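4.2 Table size and where people sit

Coding of the seating logs was done by Đức Triệu and Tâm Mai, seperately, then compared. Disagreements went to Bình Tăng. 39 households in Nostamlow, one log sheet per meal, collected in August. Blank sheets dropped.

Main result: small square tables get used from one side. Long tables, both sides, even when only two people eat. We had expected the opposite, see Section 2. Households with a window next to the table kept to the window side at breakfast, less so at dinner. No clear effect of age.

Chair type was logged too but the categories overlap (stool/bench/other) so not used here. Quách's earlier survey in Skallel had the same problem.

Meal length did differ. Shorter at square tables, mostly on work mornings. Food that needs no serving dish, bread, fruit and so on, goes with one-sided sitting in nearly all of the logs.

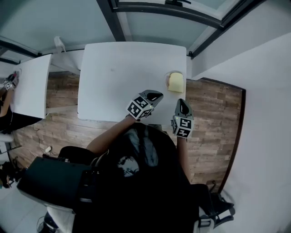

Figure 3. Sitting at a square white table.

Two households moved their table partway thru the month. We kept them in, coded as two seperate layouts. Taking them out changes nothing in Table 4. Shared kitchens are handled in 4.3.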